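Subject: Re: [knit-repair] Storing rib knits with a woven or lighter insert
From: Mawuli Gbeho
To: knit-repair list

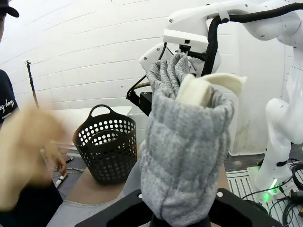 Wide ribs behave differently from stocking stitch when a piece is rolled for storage, and most of the advice in the list archive is written for stocking stitch. A broad rib pulls in across its width and resists being folded along its length. Roll it with the ribs running around the roll and the outer layers open up, which puts uneven stretch on the cast-off edge. Roll it with the ribs running lengthwise and the bundle holds its shape, but anything placed inside will work its way out of the open end. The heathered gray piece in the photo is gathered the second way. The ribs run up the bundle, the rim has curled open at the top, and the cream fabric tucked into it is protruding, with one flap ending in a frayed point. That flap is what I want to discuss, as it bears on the question Wumpini raised.

On Wumpini Appiah's message:

> I have a backlog of sweaters and scarves for repair, mostly gray and
> natural, and I keep each one with its patch or lining piece so the two
> don't get separated. At present I roll the knit around the patch and
> stand the rolls in a basket. Two problems. First, the patch material
> frays between the time I cut it and the time I sew it. Second, the
> knit comes out with a crease or a flare at one end and I have to steam
> it before I can measure anything. Is there a better way to keep the
> pairs together? I would prefer not to use plastic bags. The baskets
> are the perforated kind with handles, if that matters.
>
> Also, does anybody still pin a swatch card to each piece, or is that
> only Senyo?
>
> Wumpini

Taking these in order.

1. Fraying of the insert

A cut edge left raw inside a rib knit will fray faster than the same edge left flat on a shelf. The fuzzy surface of a brushed or heathered yarn catches the loose ends, and each time the roll is opened a few more threads are drawn out. The loss is small on any one occasion. On a patch cut with a 5 mm allowance it matters, as there is very little to lose before the seam line is reached.

Options, in the order I would try them:

Cut late. Keep the uncut patch material with the garment and write the dimensions on the card. I do this for anything that will wait longer than a week.

Cut oversize. If it must be cut early, leave 3 cm on all sides and trim at the bench. Do not cut to a point. A narrow corner has almost no threads holding it and is always the first part to go.

Stay-stitch. One line of short straight stitches just inside the cut edge. It can stay in permanently if it falls within the allowance.

I don't recommend liquid fray stop on inserts for knits. It dries stiff, and a stiff edge against a soft rib shows as a ridge after the first wash. Nii Quansah tested two brands on an old Zemura cardigan last June and reported the same result to the list.

2. Crease and flare

The crease comes from folding before rolling. The flare comes from the insert being bulkier at one end than the other. A thick folded block of fabric at the mouth of a roll pushes the rim outward, and the other end, where there is no filling, closes down to a neck. Leave it like that for a month and the rib sets in that shape.

The correction is to lay the insert flat against the knit over its full length before rolling, so that the filling is even. If the insert is shorter than the garment, center it. If it is too thick to lie flat, it should not be inside at all. Put it beside the roll and tie the two together with cotton tape, one turn, loosely. Do not use elastic.

For heavy pieces I roll over a cardboard tube covered with washed muslin. The tube wants to be slightly longer than the knit is wide. Mine came from the Asta remnant counter, and they will usually give them away if asked before closing.

Steaming before measuring is still necessary in some cases. Rib relaxes slowly. Allow 40 minutes flat on a cloth after unrolling, then measure, then decide about steam. I found that most of my supposed creases were gone by then.

3. Baskets

Perforated plastic is adequate. It lets air through, it can be wiped out, and there is no cane to snag on. Two points to check.

The first is the inside edge of the holes. Cheaper baskets have a molding burr there. Run a scrap of nylon stocking around the inside; if it catches, so will your yarn. A few passes with fine sandpaper will clear it, after which the basket has to be washed and dried to get rid of the dust.

The second is taper. A basket that is narrower at the base than at the rim squeezes the lower end of anything stood upright in it. Together with the bulky insert described under 2, this accounts for most of the flare. Lay the rolls on their sides if they fit, heaviest at the bottom, and no more than two layers. If they do not fit on their sides, the basket is too small for garments and should be used for yarn and notions. I use straight-sided bins from Baidoo for sweaters and keep the tapered ones for scarves.

4. Work surface

Wumpini did not ask about this, but it is related. Unroll onto a cloth, not directly onto the tabletop. A smooth cloth lets the knit relax without dragging, and in a plain color it makes dropped stitches and shed fibers easy to find. Terry and flannel are both unsuitable, as the knit grips them and will not return to its width. An old cotton sheet is sufficient. Hem it, or you will be picking its threads out of the knit as well.

5. Cards

It is not only Senyo. I use them and so does Nana. The card should carry the fiber content if known, the rib count, the finished width, and the dimensions of the insert. Senyo Quansah's template has a box for needle size, which I leave blank for machine knits. Attach the card with a loop of thread through the cast-on edge. A safety pin through a broad rib will leave a hole if the piece is lifted by the card, and at some point somebody will lift it by the card.

For anyone keeping a ledger, the numbering scheme from the Stiltomham group works well up to 500 pieces. Past that the labels become too long for the small cards.

Open question for the list: has anyone compared acid-free tissue with washed muslin as an interleaf for brushed yarns? Nana Yakubu's view is that tissue sheds into the fuzz. I have seen that with cheap tissue and not with the better grade, but I have only tried it on lambswool. Results on acrylic blends would be useful, as that is most of what comes in. Please give the storage time along with the result.

Wumpini, if you reply with the rib width and the weight of the patch fabric I can suggest an allowance.

Mawuli

--
knit-repair: please trim quotes when replying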